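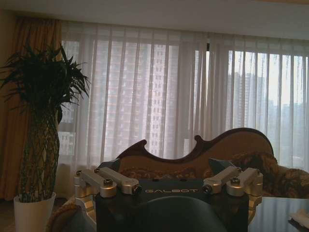

Residents Notices Meetings Documents Contact

Residents > Meetings > Minutes > July

Search minutes and documents
Go

Bremier Owners' Association
Minutes of the Building Services Meeting, July 20, 2025

Chair: Tiziana Barbieri
Minutes: Cường Thân
Also attending: the building manager, one representative of Jostura (mechanical contractor), one representative of Bromeck (water metering). Owners present in person or by proxy: 124 of 143. Quorum met.

1. Opening and previous minutes

The chair opened the meeting at the posted time. The previous minutes were approved with one correction: under item 4, "supply riser" should read "return riser." The corrected version replaces the one on the documents page.

2. Domestic hot water, upper zone

Jostura presented its findings on slow hot water delivery in the upper zone. Complaints have come mainly from units at the far end of the east risers, where residents report a long wait at the kitchen tap in the early morning. The lower zone is not affected.

The contractor inspected the recirculation loop from the mechanical room to the top of the building. Both pumps run and draw normal current. Balancing valves on 2 of the east risers were found nearly closed and could not be moved by hand. Return water from those risers was well below the temperature of the others, which is consistent with poor flow. No leak was found.

Jostura recommends replacing the seized valves with thermostatic balancing valves and flushing the return line before they are set. The remaining valves can be exercised and kept. The work requires a shutdown of the upper zone during the daytime. Cold water will stay on.

An owner asked whether the tank setpoint could be raised in the meantime. The contractor advised against it. The tank is already at its design temperature, and a higher setpoint would not correct the flow in the affected risers. It would also add load to the mixing valve, which is due for service.

A second owner asked if the pump timer was still in use. The building manager confirmed that the timer was bypassed after the last pump service and that the loop runs continuously. The owner asked for this to be recorded.

Resolved: to accept the Jostura proposal for valve replacement and flushing. Carried, one abstention.
Action: building manager to agree on a shutdown date with Jostura and post notice in both elevators and on the notices page.

3. Submeters

Bromeck reported on the change to remote-read water meters. Installation is complete except in units where access was refused or where the shutoff valve did not hold. Where the shutoff valve failed, the owner must have it replaced before the meter can be changed. The valve is inside the unit boundary and is the owner's cost under the bylaws.

Readings from the new meters are collected overnight. The first full billing period will be shown next to the old estimate so that owners can compare. Several owners said the sample statement was hard to read, in particular the line for the common area share. Bromeck agreed to move that line below the subtotal and to print the meter serial number at the top.

There was some discussion of the leak alert. As configured, the alert is sent when flow does not drop to zero at any point in a 24-hour period. The chair asked who receives it. At present it goes only to the building manager. Owners asked to receive their own alerts by email. Bromeck said this is possible with no change to hardware – each owner has to register an address.

Action: Bromeck to supply the registration form. Cường Thân to add it to the documents page.

4. Roof drains

The building manager reported that the roof drains were cleared and the strainers refitted. One strainer on the north side is cracked and has been ordered. Ponding near the elevator overrun was marked with chalk and will be checked after the next heavy rain. No decision was needed.

5. Insurance renewal

The broker, Yip, sent its renewal terms in writing and did not attend. The water damage deductible is unchanged. The insurer asks for a written record of hose replacement for washing machines and dishwashers. Tiziana Barbieri proposed a simple declaration, signed by each owner, giving the date of the last replacement and the hose type. Two owners objected to a signed form and preferred an inspection by the building manager. After discussion the declaration was adopted, with inspection available on request.

Resolved: to accept the renewal terms and adopt the hose declaration. Carried.
Action: chair to circulate the form with the next statement.

6. Other business

a. The trash room door closer slams. The building manager will adjust it.
b. An owner asked for the mechanical room log to be made available. The log may be viewed at the management office during posted hours – copies are not issued.
c. A request to repaint the parking stall numbers was held over to the budget meeting.

7. Next meeting

The date will be posted once the shutdown for item 2 has been scheduled. Items for the agenda should reach the minute taker in writing.

The chair closed the meeting after item 7.

Minutes recorded by Cường Thân. Draft until approved.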